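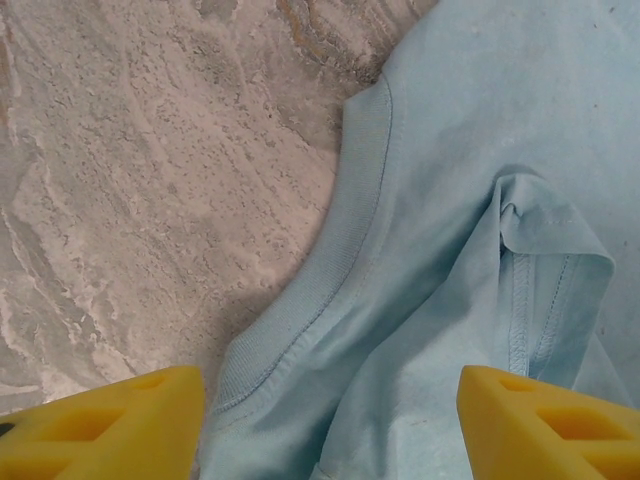

A light blue t-shirt with a ribbed collar.

Chaimae Morsy opened her repair shop, Trasomano, in January with one sewing machine and 117 spools of thread from her aunt. "People told me that no one repairs clothes now," she says. "But they come, every morning they come."

Most of her work is zippers and hems. She likes collars best - they are slow and need patience. "If you pull the rib too much, the neck makes waves. I learned this on my own clothes."

She does not want a bigger place. Her neighbor Alcides Pacheco has offered her his back room twice. "I said maybe next year. First I want to finish the coats."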